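Small shop automation > Buying and budgeting
Thread: Second gripper or spare fingers? Trying to finish a budget

benchmouse
Posted June 4, 2022

Hi all, long time reader. I run a small assembly shop (we put together valve kits, mostly for one customer) and I have to hand in an equipment plan for next year. We have one arm running with a two-finger gripper from Pamel and I'm torn on how to spend what's left in the gripper line.

Option one is a complete second gripper, same model, so I can swap the whole thing when something wears out. Option two is a box of spare fingers plus a wrist camera mount from Nendon, and we keep rebuilding the gripper we've got. The fingers are $447 a set from Pamel. Three sets would get us through the year, I think, going by what we've used so far. The second gripper costs a lot more than that but my boss Urszula likes it because she hates downtime more than she hates invoices.

We already borrow a wrist camera from the other cell when we're setting up a new part, and I've gotten pretty attached to having it. Being able to see the fingers and the plate they bolt to while I'm sitting at the desk saves me a lot of walking.
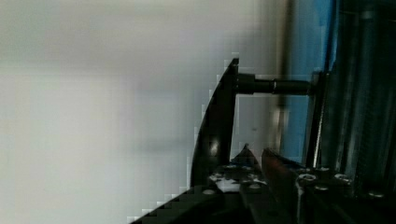
The other thing on my list is cable guides, because I've gone through two cables since January and I'm tired of it. So the question for people who've been at this longer: would you put the money in the second gripper, or in fingers and the camera mount? I can't do both and the cables too.

tallowfield
Second gripper, no contest. You're pricing the fingers and forgetting the hours. Every time you rebuild one on the bench you've got to redo your alignment, and if you only have the one gripper the arm sits there while you do it. I bought a spare for our Khattak arm and it's paid for itself in swaps alone.

Also check what bolts it to the wrist. We had to buy an adapter plate that wasn't on the quote and it took 16 days to show up.

Rivet_Ann
Gonna disagree with tallowfield a little. A whole spare gripper makes sense if you run two shifts. benchmouse, do you? If it's one shift you can rebuild after everybody goes home and lose no time at all. I'd get the fingers, and I'd get a decent torque driver and a tray of the right screws while you're at it. Those little screws walk off and then you're robbing one from somewhere else – ask me how my spring went.

benchmouse
One shift, with some Saturdays when the customer panics. And we do have a torque driver but it lives in the other building, so point taken, adding one to the list.

@tallowfield good call on the adapter. I just looked and our quote says "mounting hardware" with no part number. I'll email them.

chunhua_d
Chunhua Dong here, I do the purchasing for a shop about your size, so take this from the money side. Ask Pamel for a price on four sets instead of three. When we did that with Zutholm the fourth set came in cheap enough that I stopped arguing for the spare gripper. And split your plan into two lines. Fingers are a consumable and the camera mount is equipment. If you lump them together somebody upstairs will cut the whole thing in one go. I have watched this happen more than once!

tallowfield
Splitting the lines is smart. I still say the fingers are going to wear unevenly and you'll be chasing your grip point all year.

Rivet_Ann
They only wear unevenly if the part comes in crooked, and that's a fixture problem. Fix your fixture. You could have two grippers or ten and they'd all wear the same way.

tallowfield
Some of us have crooked parts, Ann.

gusset_guy
Has anyone got the Nendon mount on a smaller arm? I'm worried about weight. Every ounce on the wrist comes off what you can lift, and our valve bodies are near the limit already.

Rivet_Ann
We've got one. It's light, but measure the cable too, and budget for a longer one. The one in the box was too short for us.

benchmouse
Okay, here's where I'm landing. Four sets of fingers if the price is right, torque driver, Nendon mount with the longer cable, and cable guides. I'm putting the second gripper on a separate page as "deferred" with tallowfield's argument about hours copied in, so Urszula can overrule me if she wants to.

She's reading it tomorrow. gusset_guy, I'll weigh the mount when it gets in and post the number in your thread.

chunhua_d
Put the quote expiration dates next to each line too. Ours ran out while the plan was sitting on a desk and we had to start over.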